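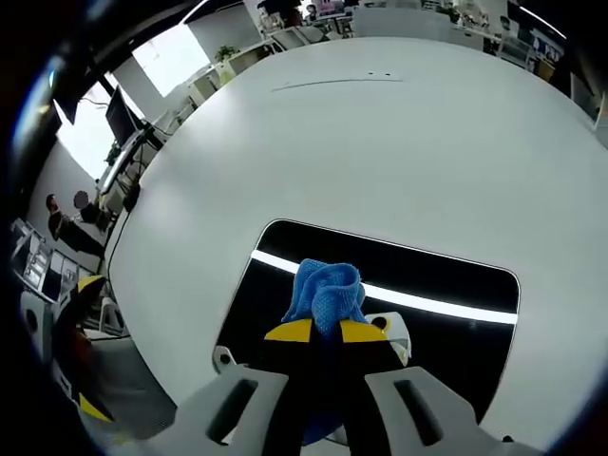
Hi Bianca,

You asked for a short update before the next payment goes out, so I'll try to keep it short (no promises!). We're well into the table cleaning part of the Clerngate project and I'm really happy with how the wiping work is coming along. The big white table has turned into everybody's favorite spot, mostly for the daylight, and the black panel set into it is a great test surface -- any streak we leave on that glossy black shows up right away, while the white top forgives nearly anything.

Money first. Of the 2,945 dollars you gave us for supplies, we've spent 2,000, nearly all of it on cloths and spray. Jaruwan wants to hold the rest until November and I agree with her.

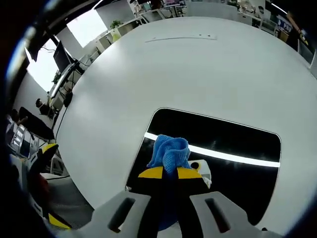
Treltton, August 6, 2022

We're sticking with the blue cloths. A crumpled one gives you lots of folds to work with, and Danish likes to start on the panel and finish along the curved edge of the table. I used to do it the other way, and we still argue over it.

Still to do: 3 more surfaces to pick, and Jintana is writing up the wiping guide for the other office. She has 2 sections left. Could you tell us by the end of the month if you want it printed or just sent over as a file? Ekkachai needs to know before he books the printer.

Thanks again for backing this!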